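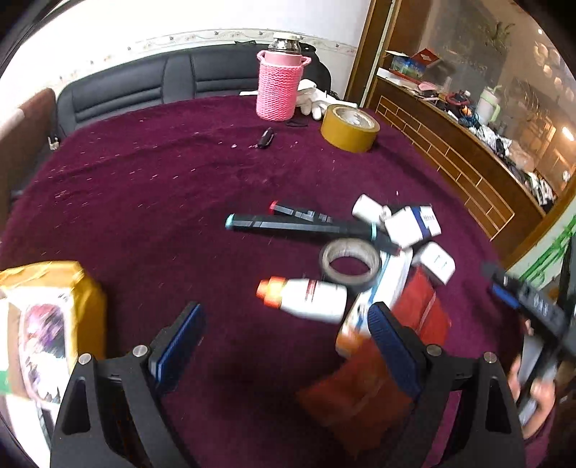
I have a strong opinion about lint, and it took me 332 demonstrations to get there.

For the past few months I've been collecting examples for a learning system, mostly by sitting at tables with a hand-held gripper and moving other people's junk from one spot to another. Markers, tape, little bottles, snack-sized packets, gloves. You squeeze, you lift, you put down, you do it again. The project is called Ernon, and the people running it are lovely, but we keep having the same argument. They'd like things tidier. I'd like them left alone!

The tidy camp has a case, I'll give them that. If every example starts with one bottle standing on a plain gray mat, the model picks up the idea fast and the success chart goes up by Friday. I've made those charts myself. We had one batch that scored 100 out of 100 on the test table at Janssen, and everybody was thrilled (me included, I bought donuts). Then we tried the same model in a normal living room and it went for a wrinkle in the tablecloth.

So now I want the wrinkles in there from the start. I want velvety cloth with fluff on it, markers lying across each other, a roll of tape you can see the cloth through, a bottle on its side with the cap pointing wherever it likes. I want the rest of the room too, with the sofa and the cabinet piled with stuff, because that's where this thing is supposed to work someday. When a packet is half under something else you have to decide what to move first, and that decision is worth more to me than ten clean grabs.

My other gripe is about speed. New collectors get told to go slow and smooth, like they're pouring tea for a queen. Fine for the first hour. After that people relax and start moving like themselves, with a bit of hesitation and the odd second try, and those are the recordings I'd keep. The old rule at Dredano was to delete any attempt with a fumble in it. I think that's throwing away the good part, as long as the person recovers and somebody marks where it went wrong.

Does this make training slower? Sure, roughly 2 times slower on our last round, and the labeling is a pain. I still wouldn't trade. Give me a messy table and a patient labeler, and please leave the lint roller in the drawer.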